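Kazuhiro Sasaki
Jan 5, 2018

Robotics class, second semester. Our project is called "Tidy the Kitchen." The kitchen does not exist, and it has been untidy since we got the login. Thread.

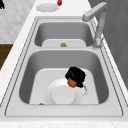 The assignment: in simulation, get an arm to pick things out of a sink and put them on the counter. Four of us in the group, one grade between us, nine weeks to earn it. The professor said sinks were "a nice bounded problem." She has a nice bounded smile when she says things like that.

Our team name is Droltia. It was supposed to be a placeholder until we thought of something good. It's now on the sign-up sheet, the shared folder and a mug.

Week one was all setup. The simulator is called Kinoshita and the install guide has 18 steps. Step 7 says "as before." I have read steps 1 through 6 many times and I still couldn't tell you as before what.

How it works: the class asset library has a big folder of objects. You write a scene script, the script picks objects and drops them into a kitchen, and you start from there. You don't get much say in who comes to dinner.

So we have a lady with a big black bun and a white bell of a body in one half of the sink, and a small brown lump in the other half. The lump is parked right where I'd expect a drain. We call it the nugget. Its file name is a long string of letters and numbers, so the nugget it is.

The lady is the hard one. The lump is roughly round and you can grab a roundish thing from pretty much any side. She's wide at the bottom, small at the top, and her head leans. Ask four students where you should pick her up and you get five answers and a diagram.

I said grab the bun. It's the highest part and it's a nice shape. I was told this was disrespectful. I was also told it would tip her over, and that second point I took more seriously.

There's a flat white disk in front of her too, and we've lost an entire evening to it. Is it part of her? Is it a separate object? Our segmentation code says separate. The partner who wrote the segmentation code says part of her. They aren't speaking.

Then the speckles. A little trail of gray-white dots runs down beside her head. My vote is spray. Somebody else's vote is a broken mesh. The TA looked at it for a long while and said "huh," and then office hours were over.

First full test of our grasp planner: 62 tries, 2 successes. One of the two was on the wrong object. We put the number in the progress report as "early results are varied."

Favorite failure so far: the planner decided the faucet was the target. Tall, slender, easy to close a gripper on, stands up straight. I can't fault its taste. It pulled on that faucet until the time limit ran out, and the faucet didn't care at all.

Second favorite: it went for the strawberry. Possibly a pepper, it's a small shiny red thing up past the plate and we only ever see part of it from this view. It's out on the counter already. That is where things are supposed to END UP. Technically the robot found a solved problem and tried to take credit, so it's ready for group work.

A few people have asked why we don't start with something easier. We did! We started with a cube on a table, like everybody. The cube went great. We got very full of ourselves over that cube.

Things I'd tell anyone taking this class in April:
Save your random seed. We lost a scene that worked and never got it back.
Look at the render before you run the planner overnight.
Set a time limit (see: faucet).
Decide who is allowed to rename files. In our case, no longer me.

The other section's team is Hestgate. They have a sink too. They also have a guy who has done this before at an internship, and their gripper moves like it's been told it's beautiful. We're all very happy for them.

Current plan: split the job in half. Nugget first, far basin, small and simple. Then the lady, coming in from the side, low on the body, slow. Then the plate, which is lying flat on the counter and doesn't need to be picked up by anybody, although I notice our planner has started giving it a score.

Update since someone asked: the arm gets loaded after the scene does, in its own step. Yes, we once forgot that step. Yes, we spent an hour debugging why it wouldn't move.

Second update: Grato, the group chat bot one of my partners built to post test results, has just announced a successful grasp at the near basin. We're checking whether it's the lady or the disk. The two who aren't speaking are both typing.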